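Felier library is getting its Saturday-style opening hours back, sort of, and I've been grinning about it since the news went up on the door. From April the building on Gosling Road will stay open until 7pm two evenings a week, for the first time since the hours were cut back to a lunchtime-and-a-bit affair that suited hardly anyone with a job.

I live four streets away, so I'm not pretending to be neutral! I've had a card there since I was small enough to need the step stool at the desk, and I've spent the past couple of years sprinting down from the bus stop only to find the shutters coming down.

The change comes after a petition that picked up 547 signatures, most of them gathered outside the Tovell bakery by Joanne Kettle, who lives above the dry cleaner's and has three kids at the primary school. I caught her on the phone while she was making tea and she sounded knackered but very pleased.

"I thought we'd get a polite letter back and that'd be it," she told me. "Then they rang and asked which evenings people wanted. I had to go and sit down."

The extra hours will cost £3522 for the trial period, paid for out of a small grant from the Zornero fund (that's the local one that did the new benches by the pond, if you're wondering where you've heard the name). The trial runs until the end of the summer and then the numbers get looked at. If enough of us turn up, the hours stay. If we don't, it's back to the shutters.

Unathi Jacobs, the branch librarian, has already worked out what she wants to do with the evenings. One will be a plain late opening, books and computers and the big table by the radiators for anyone with homework. The other starts with a story hour for the under-eights at half past four and then turns into a reading group for grown-ups, with 19 names down for it already. I'm one of them. The first book is a crime novel set on a ferry, and I've been told off for starting it early.
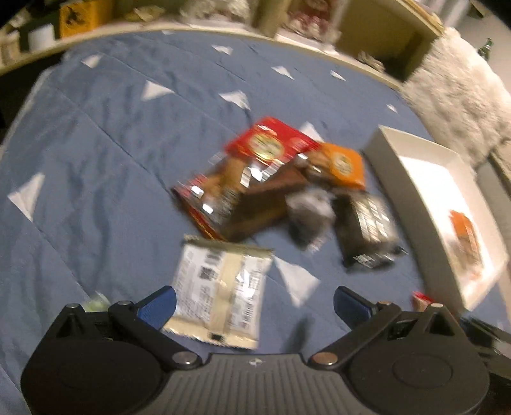
Story hour is the bit I'm most excited about, even though I'm far too old for it. The last one was years ago and I still remember the smell of the carpet and the argument over who got the beanbag. Unathi wants it to feel more like a picnic this time, with everyone down on the floor and something to eat halfway through. A bright bit of cloth does most of the work, blue with white triangles, say, and then a heap of wrapped snacks that small people can help themselves to without getting crumbs in the picture books (well, fewer crumbs). Parents can stay or go and sit with a coffee, and children under five will need someone with them. It's free, but there's only room for 35 children, so you do need to put your name down at the desk or ring up beforehand.

I asked Unathi what she'd say to people who haven't set foot in the place for ages and feel a bit awkward about it, possibly due to a very overdue cookery book. She laughed for quite a long time.

"Bring it back," she said. "We don't bite, and we scrapped the fines on children's books anyway. For the others, come and talk to me and we'll sort something out."

A couple of practical things. The side entrance, the one with the ramp, will be open in the evenings as well as the front, which wasn't the plan at first but several people asked for it. The toilets will be open too. The photocopier is still broken and there's no date for a new one, so don't come down with your passport forms like I did. And the little car park behind the building locks at 6.30pm, half an hour before closing, so if you're driving you're better off on the road. Joanne has asked if that can be changed and hasn't heard back yet.

She's also after people to put leaflets through doors on the Tovell side of the railway, where she reckons hardly anyone has heard about the new hours. There's a stack of them on the library desk, next to the returns box. I took a bundle this morning and got through two streets before the rain started, and met a very friendly spaniel and a much less friendly letterbox.

The reading group still has space, by the way. Six o'clock, upstairs, and they've got spare copies of the ferry book behind the desk if you ask.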